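4. Mounting the Kilolar wall cabinet

Read this whole section before you open the hardware bag. The hardware bag knows when you haven't.

You will need a drill, a level, a pencil, a utility knife and a second person. The cabinet weighs less than it looks, but it has corners, and the second person is there for those.

4.1 Choose the wall

1. Stand where you plan to hang the cabinet and knock on the wall. A dull sound means a stud. A hollow sound means drywall. If every spot sounds the same, borrow a stud finder.

2. Mark the stud centers with a pencil. Use painter's tape if you care about the paint.

3. Check both sides of the wall for outlets and switches. Wires usually run straight up or down from them, though the previous owner may have had his own ideas.

CAUTION: Do not mount the cabinet above a stove, a radiator or a crib.

NOTE: For brick or concrete, skip to section 6 and use the masonry anchors, sold separately. Yes, we know.

4.2 Hang the rail

4. Hold the steel rail against the wall with the lip facing up. The word UP is stamped on it, a change we made in August after a long phone call with a customer in Stotby.

5. Level the rail. Trust the level over the ceiling. Ceilings lie, especially in older houses.

6. Mark the holes through the slots, set the rail down, and drill your pilot holes. Drill at least two of them into studs.

7. Drive the long screws through the washers until they are snug, then stop. If the rail begins to bend, you did not stop.

8. Pull down on the rail with both hands. Nothing should move. If something moves, take out the screws and go back to step 2.

CAUTION: The drywall anchors in the small bag are for the end holes only. They will not hold up the cabinet by themselves, whatever it says on the forum.

4.3 Prepare the cabinet

9. Lay the flattened carton on the floor or a bench as padding. The cabinet finish scratches easily, and so do most floors.

10. Slit the tape on the inner wrap with a shallow cut. The door is directly under the seam. Moving the door was discussed at Prummont and so was moving the seam, and you can see how that went.

11. Take out the shelves and put them somewhere you will not step.

12. Screw the two hanging brackets to the back panel. They are marked L and R as seen from behind, which is the side you are now looking at.

13. Put away anything you are done with before the lifting starts. A closed toolbox is much easier to walk around than an open one.

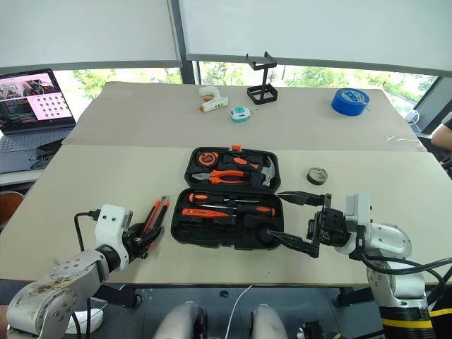 4.4 Lift and lock

14. With one person at each side, raise the cabinet a little higher than the rail, press it flat to the wall, and lower it until both brackets catch. You should hear two clicks. One click is not enough.

15. Keep a hand under the cabinet while your helper turns the locking screws clockwise.

16. Refit the shelves and close the door. If the door swings open by itself, give the lower hinge screw a quarter turn and try again. If it still swings open, give it a quarter turn back and have a look at step 5.

Load limits

Cabinet on two studs: 100 pounds, spread evenly.
Each shelf: 4 paint cans, or the equivalent in things you will never use again.

NOTE: Tighten the locking screws again after a week, once the cabinet has settled. Put it on the calendar now. You will not remember.

4.5 If something is missing

Check the foam end caps first. The spare washers are pressed into the left one, for reasons lost with our old packing supplier. If the part is not there either, write to Johanna Lehner at the Prummont parts desk and quote the number on the carton lid. Please do not send the lid.

Section 4 last revised March 9, 2026.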